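Second Season of "Sutter" Widens Its Field of View

Jun 15, 2019

The first season of "Sutter" ended with a family dinner at which no one ate. The second opens nine months later, in the same dining room, with two of the chairs gone. It is a quiet beginning for a series that built its reputation on raised voices, and it signals the change of approach that runs through all the new episodes.

The drama, produced by Flomico, follows three generations of a family that owns a regional freight company. Viewers who came to the first season for the boardroom plotting will find less of it this time. The company is still in trouble and the question of who will inherit it is still open, but the writers have moved the center of the story to the people who were left outside the boardroom door.

Chief among them is Ivo Sutter, the youngest son, played by Silvan Gisler. In the first season Ivo was a minor presence, useful mainly as a listener when other characters needed to explain themselves. He now appears in every episode, and the third is told entirely from his point of view. Gisler was asked to prepare for the larger role before any scripts were finished.

"I was given a list of the places Ivo had lived and the jobs he had lost," the actor said. "There were 34 entries. Very few of them are mentioned on screen, but I knew where he had been before he walked into each room."

Creator Reto Strebel wrote four of the new scripts himself and supervised the rest. He has said that the series was always intended to run for three seasons, and that the middle one was planned as the slowest. The network agreed to that plan in November, after a long discussion over whether the audience would accept a season in which the central lawsuit is settled by the second episode.

"People expected the lawsuit to last until the finale," Strebel said. "I was more interested in what a family does on the morning after it wins."

The season's most discussed storyline is likely to be the return of Anton, the former driver who was dismissed in the pilot. Teodor Kaczorowski plays him with great restraint. His scenes with Gisler, most of which take place in parked vehicles or in the apartment the two men come to share, are the strongest in the new episodes. The friendship between the characters is never explained in dialogue. It develops through errands, unpaid bills and a long argument over a television set that neither of them bought.

Not all of the new material is as successful. A subplot involving a rival firm, Prosositz, occupies much of the fourth and fifth episodes and is then set aside. Fabian Danzer, who joins the cast as the rival's chief negotiator, is given one excellent scene, a telephone call conducted in a stairwell, and little else. The production has indicated that his character will return, and the unfinished feeling may be deliberate. Viewers watching week by week may still find the detour a long one.

The visual style has changed as well. Director Luzius Eder, who handled two episodes last year and all of them this year, has largely given up the wide shots of warehouses and loading docks that marked the first season. The camera now stays indoors and close to ordinary objects – a kitchen drawer, a coat on a hook, the arm of a chair. Eder shot 38 takes of one wordless scene in the sixth episode, in which Ivo waits for his father to come downstairs. The version used was the second.

The music is also more sparing. The percussion theme that accompanied the boardroom scenes is heard only once, and a solo piano takes its place for much of the season. For the finale, which brings the company's workforce together in a single hall, the production engaged 200 extras and recorded their voices on the set.

The finale will divide the audience. It answers the question of who will run the company, but it does so in passing, and its last ten minutes belong to Ivo and Anton. Those who want a clear result may be disappointed. Those who have followed the two men through the season will find the closing conversation both fair and moving.

The first two episodes will be shown together, with the remaining six following weekly on Clemo. A third season has been commissioned, and Strebel has begun work on the opening script.
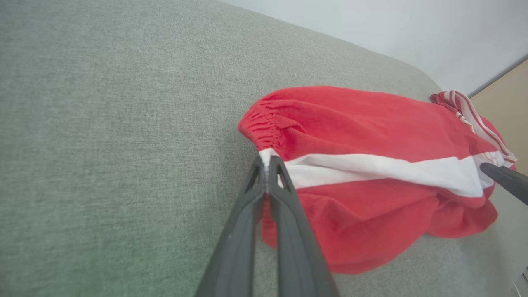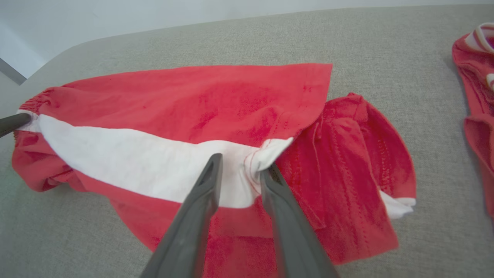
Red clothing on gray upholstery, in both pictures.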